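Progress report 2: Duvlow simulation kit review
To: Cyril Tindall
2018-01-02

Hi Cyril,

You asked for something you could read over coffee, so I've kept the tables out of this one and put them in the shared folder. Short version: the Duvlow kit is better than I expected in October, we're a bit behind on the dishes part of the plan, and I need a decision from you on the license before the trial runs out.

Where we are

The trial license covers one seat, and it went on the big desktop in the back office. Installing took most of a morning. The installer wanted an older graphics driver than the one we had, and the support page said the opposite, so I went back and forth a few times before it would start. Once it did start it was fine, and it has stayed fine. I've had two crashes in the whole review, both while I was loading a new room with the old one still open. I've stopped doing that!

What you get for the money is a simulated arm with a two-finger gripper, a set of rooms and tabletops, and a library of household objects to pick up. You write the task, the kit renders what the wrist camera would see, and you get the pictures plus the joint log out the other end. That's the part we care about, because the Brerari people want to know whether their grasp planner can be tuned on rendered pictures before anybody books time on a real arm.

What I've run so far

We planned 14 tasks and I've finished nine of them. Those nine add up to 402 grasp attempts, all of them logged, and I've gone through the log for every single one (my evenings have been thrilling). The simple shapes – boxes, cans, a block of wood – went well from the first day. The planner picks a sensible spot, the fingers close, the object comes up. I could leave those running over lunch.

The odd shapes are where it gets interesting. Anything with a wide top and something smaller hanging underneath gives the planner a hard time. It wants to go for the big part and it comes in too high, or it gets tempted by the small part and ends up holding the object by a knob. I ran 64 attempts on objects like that and a bit over half ended in a hold that lasted through the lift. I wouldn't hang the whole review on that figure yet, because I changed the approach angle partway through and the later runs look better than the early ones.

What I like

The wood textures and lighting are really good. I know that sounds like a silly thing to put in a report, but the last package we looked at, the Nuttall one, gave us tables that looked like gray plastic no matter what you picked, and the planner fell over as soon as it saw real grain. With Duvlow the grain has knots and streaks and the planner has to cope with them. I also like that you can tilt the wrist view and the gripper stays in the picture, so you can check where the fingers are without opening a second window.

Support has been quick. I wrote to them with a question about friction settings and had an answer the same afternoon, from someone who had plainly used the thing.

What I don't like

The physics for contact is touchy. Two fingers on a curved surface will sometimes jitter, and if the jitter goes on long enough the object shoots off across the room. It's funny the first time. There's a damping setting that mostly cures it, but it's buried three menus down and the default is much too low. I've written our values on the first page of the notes so the next person doesn't have to hunt.

The object library is also uneven. Some items are lovely and some have handles you can pass a finger straight through. I've been keeping a list of the bad ones and I'll send it to Duvlow when it's complete.

And the manual! It reads like two manuals shuffled together. I ended up learning most of it from the sample tasks.

Money and time

No overspend. The trial was free, and the only cost so far is my hours, which are inside what you signed off. The full license is priced per seat and I think one seat is enough for us through the spring. If we wanted to hand Brerari their own copy, that would be a second seat and a different conversation.

On time, I'm behind by five tasks. Those are the dish tasks, where something has to be picked up close to a plate without bumping the rim. I held them back until the damping was sorted, and I'd like to run each one 100 times so we have something solid to compare.

What I need from you

A yes or no on the single seat, please. If it's no, I'll export everything while the trial is still open. If it's yes, I'll start on the dish tasks straight away and work on the odd shapes in between.

I'd also like your okay to share the grasp logs with Clostus. They've offered to run the same tasks on their own arm and send us the results, at no charge, in return for a look at our settings. I think that's a fair trade.

The wrist view at the end is from the odd-shapes set, on the pale wood tabletop.

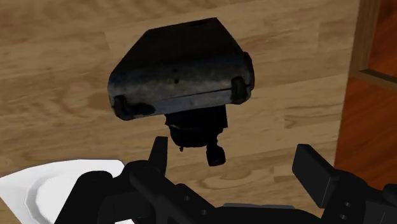
Cyril Tindall: Go ahead with the one seat, and yes to Clostus, but send them the logs only and hold the settings until we've seen their first results. I'd also like the early and late odd-shape runs split up in the next report, so I can tell how much the approach angle is doing.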